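Courses > Textile Care and Household Science > Unit 4 > Handout: Water, Soap and Fiber

Unit 4. Water, Soap and Fiber

Please read this handout before the class on 7th January. Bring the worksheet from Unit 3 also, we will need the table of fibers.

1. Why water alone is a poor cleaner

Water molecules hold each other strongly. At the surface this gives what we call surface tension, and it is the reason a drop of water can sit on a wool sleeve like a small ball. The water does not enter between the fibers until something lowers this tension. A second difficulty is that much of the dirt on clothes is held by skin oil, and oil does not mix with water.

A surfactant helps with both difficulties. One end of its molecule likes water and the other end likes oil. In the wash, the oil-liking ends gather on the dirt and the water-liking ends point outward. When enough of them have gathered, a small drop of oil leaves the fiber and stays in the water inside a ball of surfactant. This ball is called a micelle.

2. The four factors

In most textbooks you will find a circle divided into four parts: chemistry, temperature, time and mechanical action. If you make one part smaller, another must become larger. A cool wash, for instance, needs a longer time or a better detergent.

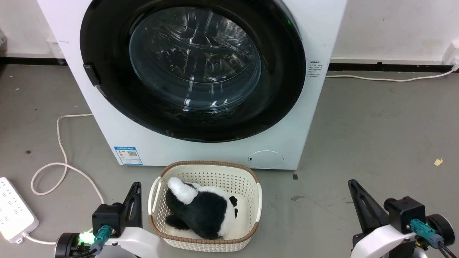 Mechanical action is the part which students most often forget. In a drum with a horizontal axis, the load is lifted and then falls, and each fall presses water through the cloth. If the drum is too full, the clothes cannot fall and this action is almost lost. If there is too much foam, the fall becomes soft, and the result is similar.

In the Hetitthorpe exercise (worksheet, page 2) you will compare a full load with a half load. Keep the same dose for both and write down the difference in the test strips, even when it is small.

3. Hard water

Hard water contains calcium and magnesium. With true soap these form a gray solid, which we call soap scum, and it stays on the cloth. Modern detergents suffer less from this, but they still lose some of their strength.

For the calculation, use these values:
Plumthorpe sample: 400 mg per liter, as calcium carbonate
Cunodlow sample: 215 mg per liter, as calcium carbonate

Both samples are hard. Calculate how much more calcium carbonate is in one liter from Plumthorpe than in one liter from Cunodlow. Show your units in every line. Last year many of you lost points there.

4. Fibers and their behavior

Cotton becomes stronger when it is wet, so it can accept much movement. Viscose becomes weaker when it is wet and should be washed gently. Wool has scales on its surface. With heat, water and rubbing, the scales lock together and the cloth shrinks, and this change (felting) cannot be reversed.

Pilling is a different thing. Short fiber ends come out of the yarn, and by rubbing they roll into little balls. On pure wool the balls often fall off after some time. On polyester blends they are held by the strong synthetic fibers and they remain. 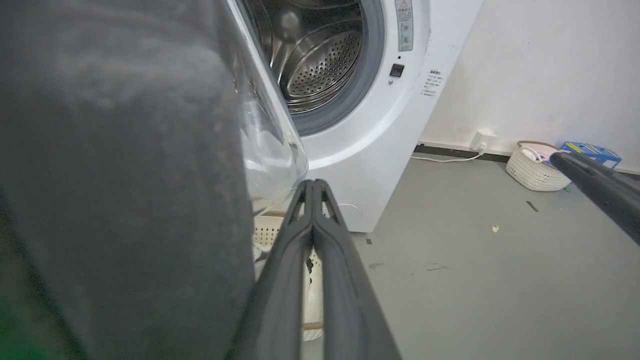 5. Questions for preparation

a) Explain in your own words why a drop of water stays round on wool.
b) Why can too much detergent give a worse result?
c) A viscose blouse and a cotton towel are washed together. Which one is at more risk, and why?
d) Find one care label at home and copy its symbols. We will read them together.

Answers should be short, one or two sentences for each. The test in February includes sections 1 to 4.

Related items
Unit 3: Natural and Synthetic Fibers
Unit 5: Bleach and Enzymes
Reading the Care Label
Mushi Stain Chart, sheet 2358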